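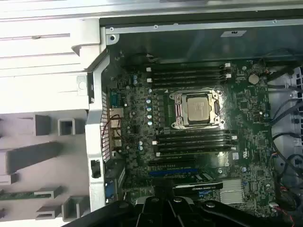 A workstation on its side with the cover off, processor in its socket and all eight memory slots empty.

Refurbished Workstations: Your Questions Answered

Thank you for stopping by! We get a lot of the same questions at the Istgate shop, by phone and over the counter, and Venla Mustonen finally sat down one Thursday and typed up the answers she gives most often. If yours is missing, do call us (we like talking about this stuff, probably more than we should).

Why do you sell some machines without memory?

Plenty of our customers already have memory they want to carry over from an older machine, and it seems a shame to make them pay for it twice. On the order form we call these "bare board" machines. If you'd like us to fit memory for you, just tick the box and tell us how much you want, and we'll get it installed before it goes out the door.

Which slots do I fill first?

It depends on the board, so please look at the printed sheet that comes in the box with your order. On the one in our photo there are four slots on one side of the processor and four on the other, and people very often fill one side completely and leave the other alone. The machine may well start that way, but it's rarely the arrangement the maker had in mind. Matched modules, spread out the way the sheet shows, will nearly always serve you better.

How do I get the modules in without breaking anything?

Gently, and with the power cord out of the wall! Lay the case on its side on a steady table so you're pressing straight down. Open the little white tabs at both ends of the slot, line the notch in the module up with the bump in the slot, and push evenly with your thumbs until the tabs come up and click. It does take more of a push than most folks expect the first time. If it really won't go, take it out and turn it around, as the notch is off center and it only fits one way.

Can I touch the top of the processor?

We'd rather you didn't, but please don't panic if you have. A fingerprint on the metal can be wiped away with a lint-free cloth and a little rubbing alcohol, and then you let it dry before anything else goes on. What we do ask is that you leave the clamping levers closed unless you're swapping the processor, because the contacts underneath are very fine and we can't cover bent ones under warranty.

Do I need to put on thermal paste?

Yes, if you're fitting the cooler yourself. Every bare board order includes a small tube of the Surnach paste we use in our own workroom. A dab the size of a pea in the middle is plenty, and the cooler will spread it out as you tighten it down. Go corner to opposite corner with the screws, a few turns at a time. And please don't switch the machine on before the cooler is in place, not even for a second to see if the lights come up.

My clock keeps going back to the wrong date. Is the machine faulty?

Almost certainly not. It's usually the coin battery, the round silver one on the motherboard. We test them before shipping, but a machine that sits in a closet for a long time can still run one down. Write down or photograph your setup settings first, then swap in a new one of the same type.

Can you ship a machine with the graphics card already in?

We can, and we do. For long trips we'll take a heavier card out and pack it separately in a Gevanitz foam box, with a note on where it goes. Orders placed before 11 in the morning are generally packed the same day.

How long is the warranty?

You have 24 months on the board and processor, and 29 days to send the whole thing back if it simply isn't what you were hoping for. Memory you supply yourself isn't covered, I'm afraid, though we're always glad to test it for you at the counter for free. Bring it in an antistatic bag if you have one, and if you don't, ask us and we'll mail you one.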